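**Stida maple serving and cutting board, from Rungate**

We've been making the Stida for long enough now that people write to us about the one their sister has, which is lovely, and it's still the piece we get most excited about on glue-up day. It's an edge-grain maple board with darker strips running along its length, and because we lay out the strips by eye, no two come off the bench with the same stripe pattern. Some have one bold band near the edge, some have a couple of soft ones you only notice when the oil goes on!

Raquel Sequeira drew the first Stida for her own kitchen, which has very little counter and a sink you can hardly turn a pot in. She wanted something big enough for a loaf and a wedge of cheese, light enough to carry to the table with one hand, and plain enough to leave out all week. We've changed the edge treatment since then (a gentler rounding, easier on the fingers) and we've stopped cutting a hole for hanging. Otherwise it's her board.

**How it's made**

The maple arrives rough-sawn and sits in our drying room until we're happy with it. Ozan Kurtuluş picks through the stack and sets aside the pieces with the straightest grain, then rips them into strips, flips every second one, and shuffles them around on the bench for what can feel like a very long time. He's looking for a spread of tone that doesn't look planned. Glue, clamps, overnight rest, then a trip through the drum sander until both faces are flat.
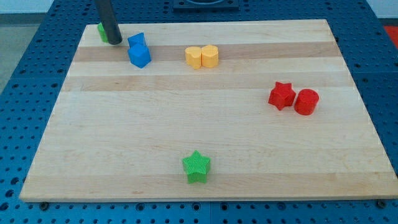
After that it's hand sanding, up through the grits, with a wipe of water in between to raise the grain and knock it back down. It's slow, and it makes all the difference to how the surface feels the first time you wash it. The last stop is the oil tub. Every board gets two coats of food-safe mineral oil and a rub of Halilović board wax, a beeswax blend that smells wonderful and leaves a soft sheen with none of the stickiness you get from some waxes.

**What people use it for**

Bread, mostly. The long shape suits a baguette or a tall sourdough, and there's room beside it for butter and a knife. It's great for chopping herbs and vegetables too, and edge grain stands up well to daily knife work. Filipa Marinho, who runs our little shop counter, rolls out pasta on hers and swears by it. We've heard from a baker who shapes rolls on one, and from a couple who bought theirs as a cheese board and now can't get it away from their teenagers, who eat pizza off it.

Both faces are finished the same way, so you can keep one side for knives and the other for serving.

**Looking after it**

Wash by hand with warm water and a bit of dish soap, rinse, and stand it on its long edge to dry. Please don't put it in the dishwasher or leave it soaking. When the wood starts to look pale and thirsty, oil it again: pour on more than you think it needs, spread it with a cloth, leave it overnight and wipe off what's left in the morning. Onion smell comes out with coarse salt and half a lemon.

If you get a deep cut or a scorch mark, a light sanding with 200 grit and a fresh coat of oil will usually bring the surface back. For anything worse, send it to us! Rodrigo Brandão handles resurfacing and seems to enjoy the really battered ones the most.

**Details**

- Wood: maple, edge grain
- Length: 18 inches
- Finish: mineral oil and Halilović board wax
- Price: $70
- Comes in: a cotton bag, with a small tin of wax

**Goes well with**

The Flaver bread knife has a long, slightly curved blade and a maple handle cut from the same stock. We also make a narrow Flaver spreader, very handy for soft cheese.

We make the Stida in small batches, and the next lot will be ready in July. If you'd like a lighter or darker board, add a note to your order and Ozan will look through the shelf for you.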